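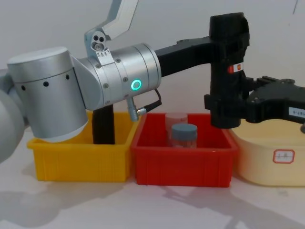 Unit 4: The sorting bench at Grulgate

Reading for this unit: Semaan's shift notes from the Dillov plant (handed out last week) and the first half of the Nowakowski chapter on job design. Bring both on Friday.

Background

Grulgate packs repair kits for small lab equipment. Until last July the kits were filled by hand at six benches, one person to a bench, with parts picked out of open bins. Two of those benches now have an arm with a gripper. The bins are the same kind as before, colored plastic, set side by side on a white top within easy reach. The company kept them on purpose. Omar Rawashdeh, the floor lead, wanted any bench to be able to go back to hand work in the middle of a shift.

An arm bench fills 36 kits an hour on a good day. A practiced person fills more than that for the first two hours and fewer by the end of the afternoon. Over a full week the two come out close. Keep this in mind when you read articles that give only an hourly rate.

What the arm took over

Reaching, gripping and placing, for parts that keep their shape. Jars with screw lids are handled well. Bagged parts and anything limp still go to the hand benches.

Counting. The arm's log replaced the paper tally sheet, and the tally clerk's job was folded into receiving.

What people do now

Loading. Bins have to be filled and put back in the right order. When two bins are swapped, the arm carries on as if nothing had changed, and the error shows up at the scale. Grulgate had nearly 200 kits returned to the line in the first month, most of them from swapped bins.

Watching. Each arm has a ring light on the wrist, and operators are taught its colors on the first morning. In interviews they said they go more by sound.

Clearing stops. A stop usually means a jar that has tipped or one that is wedged against the wall of a bin. The operator pauses the arm, straightens the jar and restarts. It takes under a minute, but it can come at any time, so the operator can't go far from the bench.

Labeling. Tubs are still labeled by hand. Khalil Srour asked for printed labels and was turned down on cost. He has asked again.

What changed for the staff

Nobody was laid off. Two people left and were not replaced. Pay went up one grade for arm operators, which caused some bad feeling at the other four benches until the posts were put on rotation.

Sore wrists and shoulders were reported less often. Complaints about boredom went up. Tarek Smadi, who has worked both kinds of bench, told the interviewer: "By hand, I was tired and the day went. Now I'm not tired and I look at the clock."

Talk dropped off too. The hand benches face each other. The arm benches face the wall — a wiring decision, made before anyone on the floor was asked.

Terms to know

Residual task: work left to people because the machine can't do it or it costs too much to have it done by machine.
Attention load: how much of a person's watchfulness a job takes up, whether or not the hands are busy.
Fallback: the plan for doing the work when the machine is down.

For discussion

1. Which of the four jobs listed under "What people do now" are residual tasks? Which are new?
2. Rasha Semaan argues that the operator should set the arm's pace. Who sets it at Grulgate, as far as the text tells you?
3. Draw a bench layout that would let arm operators talk to each other. Mark the bins and the stop button.

Written work: one page on question 2, to Ji-hoon Ra in room 484.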